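# Does varying the room help when you train a two-hand grasp policy from hand-held gripper demos?

**skokico_dev**

We are trying to reproduce the cluttered box result from the Rarnard write-up. Their policy was trained on 1,949 demos and picked small items out of a cardboard box in rooms it had never seen. Ours was trained in 2 rooms and does fine there, but it fails in a new bedroom. It reaches for the bedding or closes on a box flap. Same action space, same image size. Is this a data problem or a training problem?

## Answers

**Tonano**

Probably data. We ran a comparison in July with the total number of demos held fixed. One set came from a single room, the other was spread over 16 rooms. The spread set did clearly better in new rooms and slightly worse in the original one.

What mattered most for us was the surface under the box. Plain tables taught the policy that anything with texture was a target. We moved to beds with patterned blankets and left the flaps open at whatever angle they fell. Cables among the other items are worth including too.
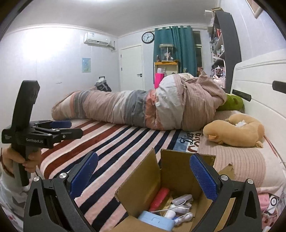 ### What I would change first

- Keep the demo count and add rooms.
- Change the box and its contents between rooms.
- Hold out whole rooms for testing – a random split of demos will make the numbers look too good.

**yin_fan64**

just use a bigger batch, 64 worked for me

**rarnard_reader**

Batch size won't fix a flap grasp. Check your time alignment between the left and right grippers too. Ours was off and it looked a lot like what you describe, even in rooms we had trained on.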